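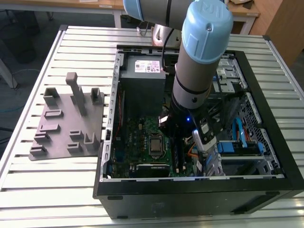 Sunday, 4 pm. Read the Flalildale investment pavilion packet again, this time with a pencil. The ministry says the trip brought in 825 pledges, and Keston is listed twice under slightly different spellings. Naveen Tripathi thinks most of these are visitor cards dropped in a bowl. I lean the same way. A pledge ought to come apart like a desktop tower with the side panel off, power supply here, motherboard there, and you can say what each piece does. I tried it on the Itex assembly plant: no site, no lender, no start month. Marked it "unsupported" in the sheet.

Rathore is better, but only a little. There is a signed letter for 80 jobs, and the speech turned that into "thousands." Akash Chaudhary wants to count it as firm. I don't, until somebody shows me the land lease. We left it at "partial" and will argue again.

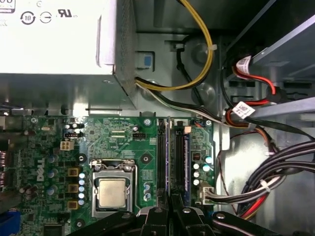 Desktop motherboard and power supply, seen from above.

Cost side: 70 delegates, 4 of them with any trade job I can find. Hotel bills still missing. Asked for them in January, got a brochure.

To do: fix the Keston double entry, write to the lease office, ask Naveen for his copy of the speech.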